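Opened the Honside toy library again this morning after two months of weekends spent sorting. Writing down how we set it up, in case anybody else has a room and a pile of donated toys.

1/ A toy library works like a book library. Families join, borrow for a few weeks, bring it back. Ours lends to anyone in Honside or Horkthorpe. There's no fee, and no late fines either. We tried fines the first year and people just stopped coming back.

2/ We have 200 toys on the list right now. We used to have a lot more. Most of what we cut was stuff that hadn't gone out once since we started keeping records.

3/ Wooden toys go out the most. Shape sorters, plain boxes, blocks, bowls for pretend cooking. Anything a one-year-old can drop off a high chair without ruining it.
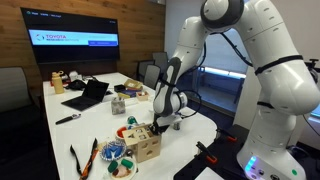
4/ Battery toys are the other end of it. They come back with dead batteries, or with the battery door missing. We stopped taking them in June. If you have one to give away, the thrift store on Nyarko Street will usually say yes.

5/ Jigsaws: we only take them in a zip bag with the piece count written on the front. A 1,000 piece puzzle takes one person a whole evening to check. We did that twice and then changed the rule.

6/ Cleaning. Plastic goes in a tub with warm water and dish soap. Wood gets wiped with a damp cloth and dried right away. Don't soak wood. I ruined a very nice set of stacking rings that way and I still think about it.

7/ Cloth toys are the hard one. We wash them on warm in a pillowcase with a knot in the end, then air dry. If a toy says surface wash only, we pass it on. There isn't room to hang more than a few things at once.

8/ For the catalog we use Serkeo. It's a plain list with a box for the borrower and a box for the due date. You could do the same thing on paper, and we did for a long time. The reason we switched is that two of us kept taking the notebook home.

9/ Every toy has a number on it. Paint pen on wood, tape on plastic, a sewn tag on cloth. Write the number on each loose part too. Without that, you end up with a shoebox of pieces that belong to something.
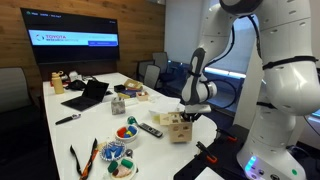 Boxes with faces. One of them is not happy.

10/ Money. We spent $2,000 last year, and nearly all of that was insurance and shelving. The toys cost us almost nothing. If you're asking for a grant, ask for shelves.

11/ Limit is 3 toys per family at a time. A few people asked us to raise it. We tried five for a while and the shelves were half bare by the middle of the month, so it went back down.

12/ Missing pieces: tell us. You won't be charged. A sorter that's short one block is still a good sorter, we just want to write it on the card so the next family doesn't spend an hour looking under the couch.

13/ Somebody asked about age ranges. We shelve by size of part and leave the rest to the parents. Small parts are on the top two shelves. If you have a toddler and an older kid, keep that in mind when you unpack at home.

14/ Things we could use: wooden train track (any kind that joins up), picture books with thick pages, floor puzzles, clear storage boxes with lids. Please no stuffed animals until fall.

15/ Returns can go in the bin by the side door if we're closed. Please put the parts in a bag first. The next sorting session is 07/02/2026 and we start right after lunch. Bring a paint pen if you own one, ours are drying out.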